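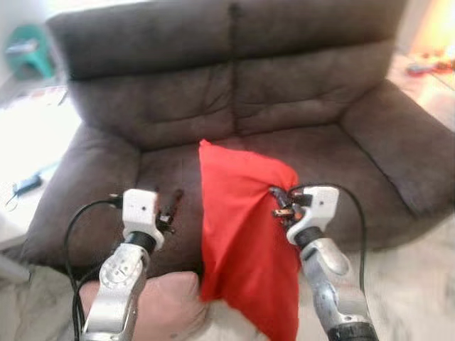
A loveseat is a small upholstered seat made for two people, usually with a back, two arms and one or two seat cushions. In Britain it is just as often sold as a two-seater sofa or a small settee, and the three names overlap so much that a shop may well use all of them on the same label. The word is also used for some older and rather different pieces of furniture, among them the wide single chair and the curved double seat in which the sitters face opposite ways, and anyone reading about the subject will soon find that writers do not always say which one they mean.

Name

The earliest seats to be called loveseats in English were probably not meant for couples at all. Wide chairs with room to spare were made in the seventeenth and eighteenth centuries, and it is commonly said that the extra width was for the full skirts then in fashion. The romantic name came later, when people looked back at these chairs and saw a snug place for two. The furniture historian Milagros Padilla, in her book The Small Settee, is fond of pointing out that plenty of loveseats have spent their lives holding one person and a pile of mending – and she suggests that household inventories are a better guide to their use than paintings are.

Forms

The upright loveseat has a fairly firm back and stands on visible legs. It suits a hall, a landing or the foot of a bed, and since it was seldom meant for long sitting, its seat can be quite shallow. Older ones were stuffed with horsehair and other fibres, held in place with webbing and a great deal of patient stitching.

The tête-à-tête, or courting seat, has two places joined by an S-shaped back, so that the sitters can talk face to face with a rail between them. It was popular in the nineteenth century and is still made now and again for hotels and large entrance halls, where it looks very handsome and is mostly used for putting coats on.

The cushioned loveseat is the one found in most homes today. It is simply a shorter relation of the full sofa, with deep seats, padded arms and back cushions that may be loose or fixed. Many have channelled backs, where rows of stitching hold the filling in soft rolls so that it does not all slump to the bottom. Reclining versions have a mechanism under each seat and are a good deal heavier than they look, as anybody who has helped to carry one upstairs will be glad to tell you.

Frame and filling

The frame may be hardwood, softwood, manufactured board, metal or a mixture of these. Joints matter more than most buyers realise, as the arms of a small seat get leaned on, sat on and pulled about far more than the middle does. Under the cushions there may be webbing, serpentine springs or, in dearer and older work, coil springs tied by hand.

Cushion fillings vary widely. Foam keeps its shape and asks for little attention, while feather is softer and needs regular plumping. Many makers wrap a foam core in fibre or feather to get something of both. The upholsterer Frans Prins, who taught evening classes in Dellevwood, used to tell his pupils to sit in a seat for the length of a cup of tea before deciding anything about it, and this remains sound advice.

Coverings

Leather, cotton, linen, wool, velvet and chenille have all been used, along with a large family of man-made cloths. Microfibre, woven or knitted from very fine synthetic threads, became a favourite for family rooms towards the end of the twentieth century. It is soft and hard-wearing, and some kinds have a short nap which shows a lighter or darker mark when a hand is brushed across it. Browns, greys and other quiet colours have sold steadily for years, with brighter colours more often brought in by way of a throw or a cushion.

Loose covers are another old and sensible answer. They can be taken off for washing, and a household may keep 2 sets, a pale one for summer and a heavier one for the colder months.

Care

The maker's label is the first thing to look at, and on many seats it will be found under a cushion or beneath the frame. Some cloths may be cleaned with water and others only with a solvent. A soft brush attachment will deal with most crumbs and dust, including the surprising quantity that gathers in the gap where the cushions meet the arms. Loose cushions should be turned and swapped from side to side, and napped cloth is best brushed gently in one direction once it has dried.

Any spill should be blotted with a clean white cloth, working from the outside inwards. Rubbing tends to spread the mark and may spoil the pile.

In small homes

The loveseat has always done well where space is short. Divina Pangilinan's study of rented flats in Birirmont looked at 553 living rooms and found the two-seater to be the most common main seat among them, often bought second-hand and often passed on to the next tenant. In larger rooms it is more usual to see one paired with a full sofa, either facing it or set at a right angle around a low table.

See also

Chaise longue
Channel quilting
Settee
Sofa bed
Upholstery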